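Home | Rentals | Checklists | Contact
Search this site Go
14 Sep 2018
Posted by the Skostow house desk

Entryway shoe rack: safety check, with comments

I do this one slowly, on my knees, with a cup of coffee parked well out of reach. It is a low rack in wood grain with one middle shelf, and a piece that plain still deserves a proper look.
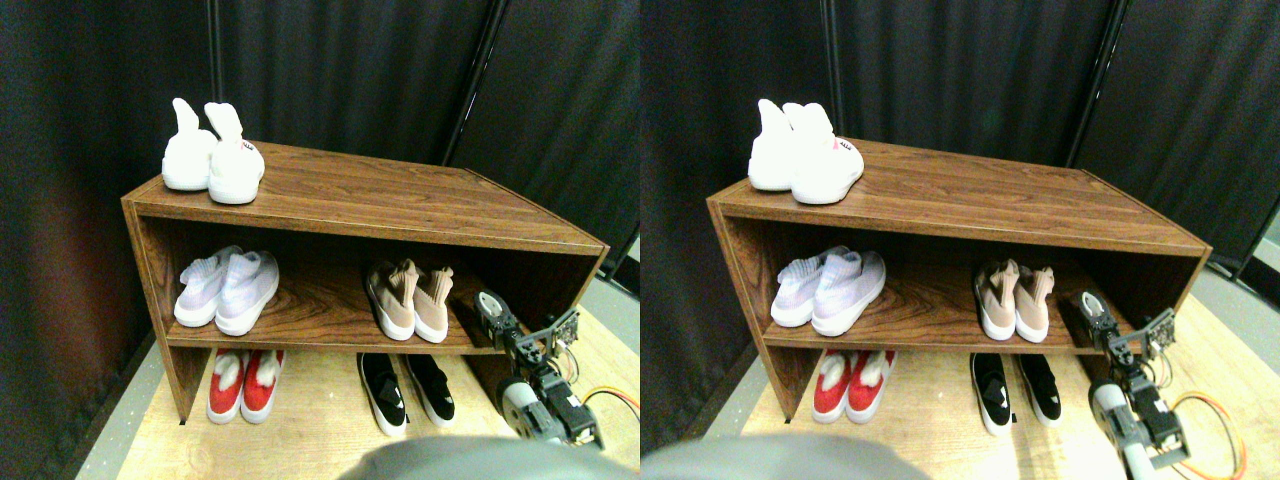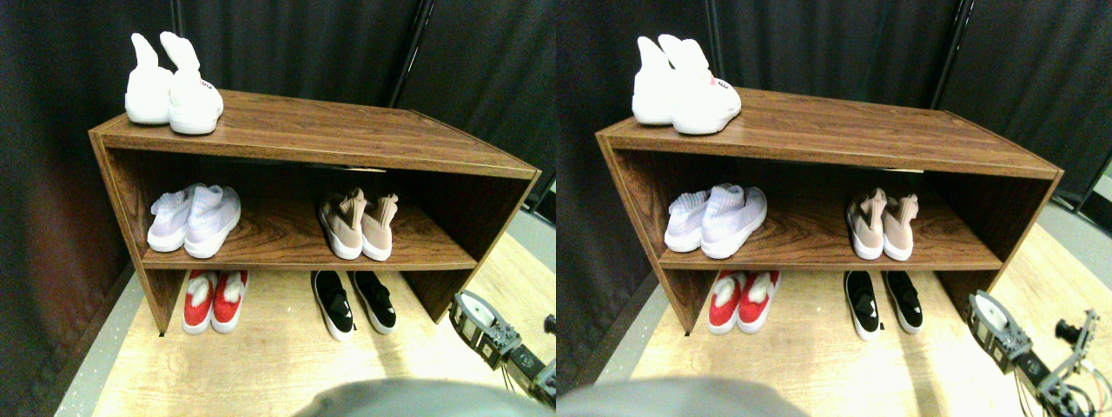
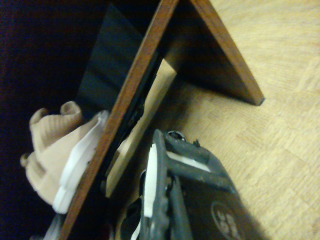
1. Stability. OK. I leaned on each top corner in turn and felt no rocking. Please repeat this if the rack gets moved, even by a few inches.

2. Middle shelf. OK. Pressed down at both ends and in the middle (the middle is where these like to sag, bless them).

3. Edge banding. WATCH. I ran a fingertip along all of it and found a spot that catches a sock. Two dabs of Wullell glue should hold it until February.

4. Fasteners. OK. Two were a quarter turn slack and are snug now. Don't overdo it, the board crumbles.

5. Loading. OK. Heavy boots go down on the floor, please, and lighter pairs can live up on the shelf or the top.

6. Curtains. OK, but do keep the hems from getting underfoot, particularly when you're hopping about with one shoe on.

7. Floor. OK. Wiped with Skokero cleaner and left to dry before anyone walked on it.

Log entry 352. Next check in February, same list.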